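How to Find Out Where a Film Is Streaming, and Keep a List That Stays Correct

Updated 2025-08-17

Many readers write to me with the same problem. They read about an old film, they want to see it tonight, and they spend the whole evening opening one app after another. In this guide I explain the method that I use myself. It takes two evenings to set up, and after this only a few minutes per month.

What you need: a spreadsheet program, the logins for your streaming services, and a notebook if you prefer paper for the first part.

Step 1. Write down the original title and the year

This step looks too simple, but most mistakes begin in it. A film can have one title at home, a second title abroad and a third one on the disc. When I searched for the crime film Zirkedier, I did not find it for a long time, because the service had it under the English title, Donnelly. Write the original title in the first column, all other titles in the second, and the year in the third. The year is important with remakes, which often have exactly the same name.

Step 2. Search in the service, not only in a search engine

A search engine shows you pages that were maybe written three years ago. The film can be gone since then. Open the service in a browser, log in, and type the title there. If you are not logged in, some services show a general catalog which is different from the one in your country.

Type only one word of the title at first. Accents and hyphens confuse the search field in several apps. For Fadon, the mini-series, I had a result only after I removed the word "the" from the beginning. 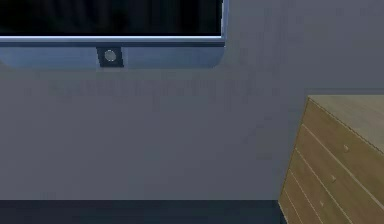
If there is still no result, search for the director or for one of the main actors. The list of their films is often more complete than the title search. Please check also the section for rental, which is sometimes hidden behind a second tab.

Step 3. Note what kind of offer it is

I use four short words in my spreadsheet: included, rent, buy, ads. "Included" means that the film belongs to your subscription. Be careful with channels which are sold inside another service. The film looks as if it is included, but when you press play you are asked for one more payment.

Step 4. Write the date when you checked

Licenses often end on the last day of a month. Last November I lost 2 films from my list in one night, and one of them I had wanted to watch the next day. Some services show a small note with the last day on the page of the film. Copy it in your list.

Step 5. Check again once per month

Do not check everything. My list has now 1,479 titles, and 993 of them I have already seen, so they can rest. Sort the list by the date of the last check and begin with the oldest lines. I usually stop after half an hour.

If the film is nowhere

It happens more often than one expects. Groltonen, a comedy I love very much, was not on any service for years, and finally I borrowed the disc from the public library. Ask there also about loans from other libraries. A copy from another region may not play on your player, so read the back of the box before you order it.

You can put "disc" as a fifth word in the column from Step 3, with the name of the library next to it.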